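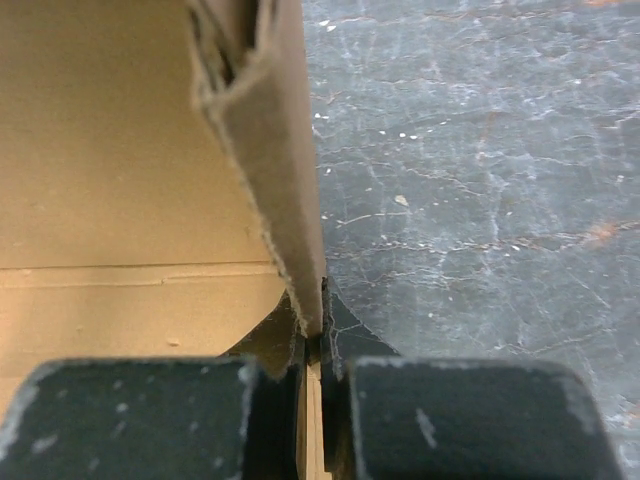
*Two gripper fingers pinching a cardboard flap.*

# How does a Swiss tournament work?

Imagine you've been practising your favourite card game for weeks. You sleeve your deck, pack your lucky dice, ride all the way to the tournament with Mum or Dad… and lose your very first match. In some tournaments, that's it. You're out, and it isn't even morning tea yet!

A tournament where one loss sends you home is called a **knockout**. Knockouts are exciting to watch, but half the players are finished after the first round. So lots of card game and chess clubs use something different, called a **Swiss tournament**. In a Swiss, everybody gets to play every round. Win or lose, you sit back down and shuffle up again. Brilliant!

(Yes, it's named after Switzerland. Chess players in Zurich were using it back in the 1890s.)

## The big idea

A Swiss tournament has one main rule:

**You play against someone whose score is the same as yours, or as close as possible.**

In the first round nobody has any points, so the pairs are usually picked at random. After that, winners play winners, and players who lost play other players who lost. The people at the top get tougher and tougher matches. The people further down get matches they have a really good chance of winning.

There's one more rule – you never play the same person twice in the same tournament.

## Let's run one!

We're going to run a little tournament for the card game Draken. A win is worth 2 points, a draw is worth 1 point, and a loss is worth nothing. We have seven players: Wombat, Possum, Magpie, Quokka, Gecko, Emu and Dingo.

**Round 1**

- Wombat beats Gecko
- Possum beats Emu
- Magpie and Quokka draw
- Dingo has a bye

Hang on, what's a **bye**? Seven is an odd number, so one player is left without a partner. That player gets a bye, which means they sit out the round and are given the same points as a win. It's a great time to eat your sandwich.

Now we add up. Wombat, Possum and Dingo have 2 points each. Magpie and Quokka have 1. Gecko and Emu have 0.

**Round 2**

- Wombat beats Possum
- Magpie beats Dingo
- Quokka beats Gecko
- Emu has a bye

Did you notice that Dingo had 2 points, but Magpie only had 1? There were three players on 2 points, and you can't make pairs out of three. Somebody had to play a person from the group underneath. Organisers call this being **paired down**. And the bye went to a player with a low score who hadn't had one yet. Nobody gets two!

Before you read on, grab a pencil and work out everyone's score. Who is in the lead?

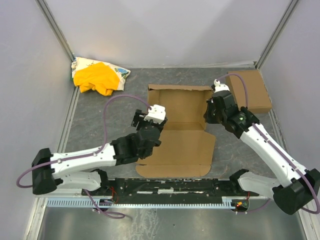
*Two robot arms over an open cardboard box.*

Did you get Wombat, with 4 points? Magpie and Quokka are next with 3. Then come Possum, Dingo and Emu with 2 each, and poor old Gecko is still on 0.

**Round 3**

- Magpie beats Wombat
- Quokka beats Possum
- Dingo beats Emu
- Gecko has a bye

| Player | Final score |
|---|---|
| Magpie | 5 |
| Quokka | 5 |
| Wombat | 4 |
| Dingo | 4 |
| Possum | 2 |
| Emu | 2 |
| Gecko | 2 |

Uh-oh. Magpie and Quokka both have 5 points, and they drew when they played each other. Who gets the trophy?

## Breaking a tie

We need a **tiebreaker**. A very common one is to look at the people each player faced, and add up *their* final scores. If your opponents did well, you had a harder tournament, so you deserve a bit of extra credit.

Magpie played Quokka (5), Dingo (4) and Wombat (4).
5 + 4 + 4 = **13**

Quokka played Magpie (5), Gecko (2) and Possum (2).
5 + 2 + 2 = **9**

Magpie wins! It also means that once you've played someone, you should cheer for them in all their other matches. The better they do, the better your tiebreaker gets.

## How many rounds do you need?

Keep doubling! Start with 2 and double it until you reach your number of players or go past it.

2, 4, 8 – that took three numbers, so three rounds is plenty for eight players. For 16 players you need four rounds, and for 32 you need five. Now try it for 1000 players. You'd think it would take forever, but it only needs ten rounds! What about 2000? Just one more.

## What about ratings?

Some clubs give every player a **rating**, a number that goes up when you win and down when you lose. At the Linura juniors, new players all start on 1000. If you beat someone with a rating of 1579, yours jumps up by heaps, and if you lose to them it hardly moves. Your rating stays with you after the tournament, but your points go back to zero every time.

## Try it at home

You don't need Draken cards. Snap, draughts, noughts and crosses or thumb wars will all work. You need at least six players for three rounds to run smoothly, plus some paper and someone who likes adding up. Write each player's name on a slip, and each time they finish a match, write down who they played and how many points they got. Then lay the slips out from highest score to lowest and pair them from the top.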